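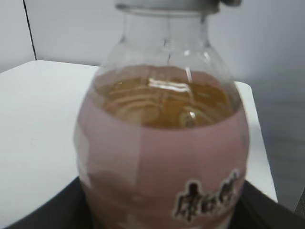 One respondent at Gesmont said that clients rarely mind a change of lawyer as such, and that what they mind is telling the same story again to somebody who has the file open in front of them. Several respondents at the other firms made the same point in different words, and it is a useful place to start, for it separates two things that the earlier literature tends to treat as one: the change of person and the loss of information.

We reviewed 67 handovers across the four firms. A handover was counted when day-to-day conduct of a matter passed from one fee earner to another and the new fee earner was still in charge at the next billing date. Holiday cover was left out. All of the matters were personal injury or consumer claims, and all were still open when the review began in May.

Written handover notes were found on most files at Drollthorpe and Ogilvie. Both firms use a template, though the Ogilvie version is older and still has a field for a fax number. Gesmont has no template but expects a memo. Dirnell leaves the form of the handover to the people involved, and its files varied the most. Some had a full note of the client's position, the limitation date and the next step. Others had a single line recording that the matter had been moved.

The notes were strongest on procedure. Court dates, limitation dates and outstanding disclosure were nearly always recorded, and we found no file on which a deadline had been missed as a result of the change. They were weaker on what the client had been told. In 9 handovers the new fee earner gave advice on costs that differed from advice already given by phone, and in each of these the earlier call had been logged for time but not for content. None of the differences was large. Even so, clients noticed them, and two later asked for a written explanation.

Physical items were a separate problem. A letter or a set of photographs can be scanned, and the scan travels with the file. An object cannot – and in consumer claims the object may be the main evidence. For items of the general type in Figure 2, a clear plastic bottle with an amber liquid in it, the file should show where the item is stored, who last signed for it and whether any of the contents have been sent for testing. Drollthorpe keeps this in a central register. At the other three firms it was kept on the matter file, and the incoming fee earner usually had to ask.

We also looked at how clients were told. The common method was a letter on the day of the change or shortly after it. At Gesmont the outgoing fee earner made a phone call first where possible, and the letter followed. Clients who had received a call were less likely to contact the firm in the next month to ask who was dealing with their case. The difference should be read with care. Gesmont's caseloads are smaller, and its clients may have been in closer touch with the firm to begin with.

Length of service made less difference than we had expected. Some of the fee earners had been with their firm since 2000 and knew its clients well, but their handover notes were often the shortest in the sample. Interviews suggest that they were used to being asked directly and saw little need to write things down. This works while the outgoing fee earner is still in the building. Where that person had left the firm altogether, the new fee earner relied on the file alone, and the gaps described earlier were more common.

The effect of handovers on complaints is taken up in the next section, using the complaint logs from Drollthorpe and Dirnell only. Ogilvie and Gesmont record complaints by department, and their entries could not be matched to individual matters.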